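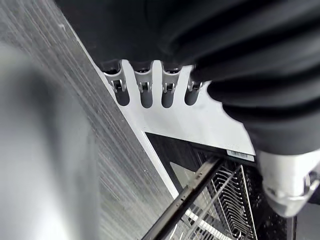
Dretutari Letters: README

Home Data Docs Archive Contact

18/12/2014, posted by Oda

Dretutari is a collection of 2903 open letters asking governments to let somebody out of prison, give somebody a lawyer, or return somebody's passport. The earliest was sent in 2000. The originals sit in filing drawers at Temmont, in folders labelled by at least two people who disagreed about the alphabet.

What's in it

Each row is one letter. The columns are date sent, office addressed, country, type of request, language, and whether a reply is on file. The full text is in a separate folder, one plain text file per letter, named by row number. Postscripts are kept. Letterheads have been stripped out, along with the lists of honorary patrons, which in a few cases ran longer than the letter.

Replies are in replies.csv. There are 360 of them. Before anyone gets excited, the reply column counts anything that came back in an envelope or an inbox, including automatic acknowledgements and one invitation to a trade fair. Use reply_kind if you want the ones where a human being appears to have read past the salutation. 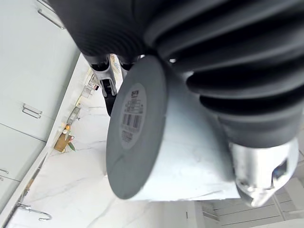
White cylinder in the gripper.

How it was coded

Two readers at Dembridge coded every letter separately, then met to argue. Where they couldn't agree, the row carries both codes, separated by a slash. Your software will hate this. We tried a tie-breaker column in July and ended up with three opinions in place of two, so the slash stayed.

Type of request has 20 values. "Express concern" is its own value, for letters that never get as far as asking for anything. "Profound", "grave" and "deep" concern are not distinguished, though somebody is welcome to try.

Names

Prisoners' names are replaced with codes throughout, even in cases that were all over the papers. Some of these people are home now and would like a job. The key is held on paper at Temmont and will not be emailed, however nicely you ask. Officials' names are left in. They signed up for it.

Known problems

Dates before the change of database are sometimes the date typed and sometimes the date posted. Letters to more than one office appear once per office, so don't add up the rows and call it a number of campaigns. Accents went missing from some of the French letters and a few came back in the wrong place.

A missing reply means we have no reply on file. It does not mean the ministry ignored the letter — although, well.

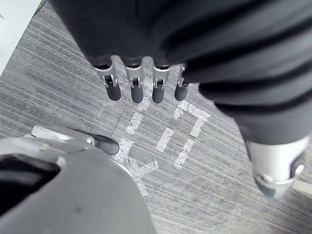 Four fingers, pointing down.

What not to do with it

Please don't use the file to work out which style of letter gets people released. Release dates aren't in here, and a letter that arrives the week before an amnesty looks terribly persuasive. Please don't rank countries by rudeness either. We receive far more mail from the polite ones, and their prisons are still prisons.

Use and corrections

Free for research and teaching. Cite it as Dretutari Letters, Temmont, and say which version you used. Send corrections with the row number in the subject line. We do answer — eventually, and usually without profound concern.

Back to top Data Docs Archive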